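How to move your newsletter readers after your site is sold
By Fouad Smadi

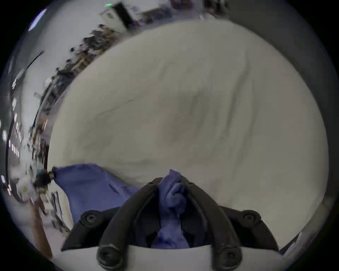
Blue cloth against a white sheet.

When my small fashion site Zoubi was bought by Fletley in November, I had to move 800 subscribers to the new owner's system. These are the steps I followed.

1. Read the sale contract first. Look for the part about the mailing list. In our case the list was included, but the reader survey was not.

2. Write to the readers before the move. Tell them the name of the new owner and put the unsubscribe link at the top. I received 36 replies, mostly kind.

3. Export the list as a CSV file. Remove the addresses which did not open any mail for one year. I removed 104.

4. Import a small group first. I took 200 addresses and sent them the normal weekly issue. Check that the sender name is still the old one.

5. Import the rest the next morning, and keep the old account open for one more month. Some readers still answer to the old address.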